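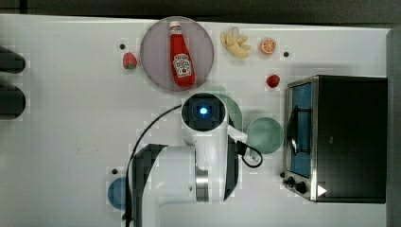
Overhead view, arm at the near side of the table, ketchup on its plate, toaster oven to the right.

Pudix Tabletop, README and data card

Pudix is a set of teleoperated robot episodes recorded at the Stusberg staff kitchen project in Prondutcombe. An arm moves toy food and light kitchenware around a white table while a person steers it. The long-term goal is help with the tray line and the dish return. The short-term goal is to put a strawberry on a plate without it ending up on the floor.

Contents

2,594 episodes, each with an overhead video, a wrist video, joint positions, gripper state and one line of text saying what the operator was trying to do. 209 of them are held out for testing and live in the eval folder. Please don't train on the eval folder. We have done it for you once already, by accident, and the results were wonderful.

A further 239 episodes are in the rejects folder. They are not part of the total. Reasons are in rejects/notes.txt and range from "lost sync" to "phone rang."

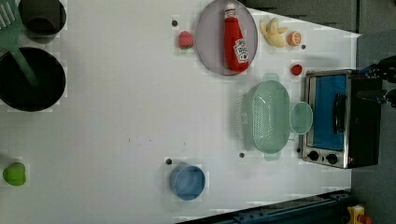
Overhead view with the gripper at the far right, behind the toaster oven.

Objects

Pans, dishes, a slotted spatula, a colander, fruit, a ketchup bottle and the toaster oven. Object names in the text lines come from whoever was operating, so the colander is also "strainer," "sieve" and, for one afternoon in June, "the holey one." We left the synonyms in. The cooks use all of them too, and a system that only answers to "colander" is not going to last a lunch shift.

Who recorded it

13 operators, all from the kitchen, on paid hours. Damilola Onuoha ran the sign-up sheet and wrote the operator guide (docs/guide.txt), which is better than this file. Operators could stop at any time and could have their episodes removed. Two did, and kept the pay.

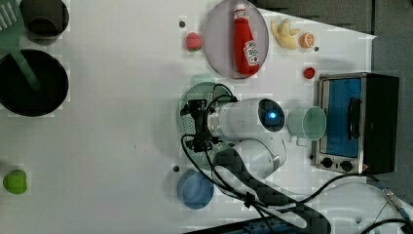
Beaulieu Catering – Kitchen Automation Team

What it changes at work

People ask about this more than about the file format, so it gets a section.

So far the robot has removed no jobs and added several tasks. Somebody resets the table. Somebody writes the text line. Somebody, usually Kosmas Bakalis, explains to the delivery driver that no, it can't make him a sandwich. These tasks now have a name on the schedule ("cell duty") and count as working time. For the first month they didn't, and the dish room pointed this out in writing.

What the dish room wants automated is the lifting and the scraping. What management first proposed was plating, which looks better on a tour and is the part of the day people like. The current plan starts with dish return. Staff have agreed to a trial on the late shift, with the stop button within reach of whoever is standing there and no change to headcount while it runs. What happens after the trial is still being talked about, and this README is not the place where it gets settled.

Operator speed is not logged per person. Operator IDs are shuffled in each release, and we'd ask you not to unshuffle them for sport. 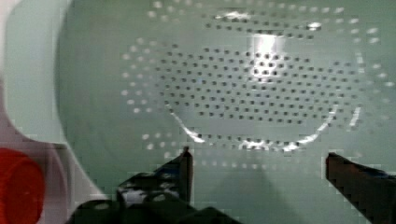 Wrist view, gripper fingers over the strainer, red cap at lower left.

Known problems

Glare on shiny plastic in the wrist video, bad in places.
Heavy compression in the wrist stream. We know. The originals are gone – a disk was tidied.
The gripper hides whatever it is about to pick up in many overhead clips.
Toy fruit weighs next to nothing. Do not assume anything learned here carries over to a full soup pot.
Text lines are in English with kitchen spelling. "Collinder" is in there a lot.

Not suitable for

Rating workers, estimating staffing, or any slide with the word "replacement" on it.

Changes

v3: fixed timestamps, merged the two spatula folders.
v2: removed withdrawn episodes.
v1: please delete v1.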